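Household Materials, Unit 4: Packaging and What It Is For
Course notes, Primo Grasso
Hurkham evening program, Room 103

Last week we covered glass and tin. Today is about the light stuff: card, molded cartons, thin plastic sheet and food boxes with lids. Most of it is in your kitchen already, and most of it gets thrown out without a second look.

A package does one or more of these jobs:
Holds the contents together
Protects them from knocks
Keeps air or moisture out
Carries a label

An egg carton is mainly the second kind. Each egg sits in its own cup, so the eggs don't touch, and the walls between the cups take the knock first. A carton still works when it is half full – spread the eggs out so the weight is even.

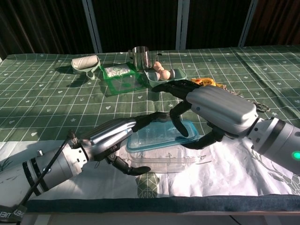
A cardboard tube is a different case. It is a core: the paper is wound onto it, and it stays stiff because it is rolled. Press on the ends and it holds up well. Press on the side and it flattens.

Food boxes depend on the lid. A lid that sits crooked keeps dust off but does not seal. Run a thumb along all four sides before you put the box away.

For next time: bring one empty package from home and write 40 words on which of the four jobs it does. Reading is Galli, chapter on paper and card. Questions about the homework go to Mirko Carbone.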